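Wekholm flooring plant to add second shift

Jan 11, 2026

Flooring maker Stuvell will add a second shift at its Wekholm plant and hire 168 workers, the company said. Demand for parquet has outpaced production there since October.

Plant manager Siriporn Nakpan said training will take five weeks. Most of the new jobs are in sanding and finishing.

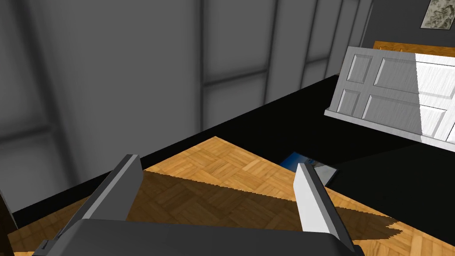

Basket-weave orders lead

Small-plank patterns such as basket weave now make up the largest share of orders -- ahead of herringbone, Nakpan said. The plant shipped 1586 pallets of flooring last year.

Kalinowski, which supplies the oak, has extended its contract with Stuvell by seven years.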